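Cómo preparar y numerar tubos para muestras de suelo del huerto

Guía para quien quiere medir el pH y la textura de la tierra en casa, con material barato y sin enviar nada a un laboratorio. El método sirve para parcelas pequeñas y para macetas grandes.

Antes de salir a por tierra conviene despejar una superficie lisa y clara donde trabajar. Sobre blanco se ve enseguida cualquier grano que se escape de una muestra a otra.

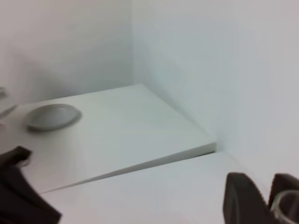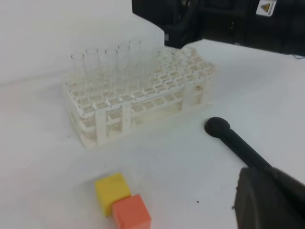 Vittoria Villa comenta que ella numera los tubos antes de ir al huerto y nunca después, desde que un miércoles volvió con doce muestras y tuvo que tirar cinco por no saber de qué bancal venían. Añade que el rotulador normal se borra con los dedos mojados y que prefiere cinta de papel escrita a lápiz.

Es buen consejo y lo incorporo al primer paso.

Material

Tubos de plástico con tapón de rosca, de fondo cónico o redondo
Una gradilla para tenerlos de pie
Agua destilada
Tiras de pH con escala de 4 a 9
Un colador de malla fina
Una cuchara de plástico o de acero inoxidable
Cinta de papel y lápiz
Un cuaderno

Paso 1. Numerar

Corte un trozo de cinta por tubo y péguelo a media altura. Escriba el número del bancal y la profundidad. En mi huerto de Hernthorpe uso una letra para la zona y un número para el punto: B3 es el tercer punto del bancal B. Copie la lista en el cuaderno y deje una columna libre para las lecturas.

Paso 2. Tomar las muestras

Retire las hojas y el acolchado. Abra un hoyo de un palmo y raspe una loncha fina de la pared, de arriba abajo. Repita en cuatro o cinco puntos del mismo bancal y mézclelo todo en un cubo limpio. De esa mezcla saldrá una sola muestra. Evite los bordes del camino y el sitio donde estuvo el compost — dan lecturas que no valen para el resto.

Paso 3. Secar y tamizar

Extienda la tierra sobre papel de periódico, a la sombra, hasta que se desmenuce sin manchar. En junio me basta con dos días; en invierno puede tardar una semana. No use el horno. Después pásela por el colador y aparte piedras y raíces.

Paso 4. Medir el pH

Ponga una parte de tierra y dos de agua destilada en cada tubo, cierre y agite un minuto. Déjelo reposar media hora con los tubos de pie. Moje la tira solo en el líquido de arriba y compare el color con luz natural. Anote el valor al momento. Si dos muestras del mismo bancal se separan más de un punto, repita las dos.

Paso 5. Ver la textura

Llene otro tubo hasta un tercio con tierra tamizada, complete con agua casi hasta el tapón y añada una gota de lavavajillas. Agite con fuerza y no lo mueva hasta el día siguiente. La arena baja primero, luego el limo, y la arcilla queda encima. Mida cada capa con una regla y calcule qué parte supone del total.

Paso 6. Limpiar

Enjuague los tubos con agua del grifo y una escobilla, y termine con agua destilada. Séquelos boca abajo. La cinta sale mejor en mojado.

Qué hacer con los resultados

Entre 6 y 7 no hace falta corregir nada para la mayoría de las hortalizas. Por debajo de 5,5 se puede encalar en otoño, siempre con la dosis que indique el envase. Por encima de 7,5 suele dar mejor resultado aportar materia orgánica cada año que intentar bajar el pH de golpe. Las patatas y los arándanos van aparte — prefieren suelo ácido y conviene no encalar donde vayan a ir.

Repita las medidas cada dos años, en la misma época y en los mismos puntos.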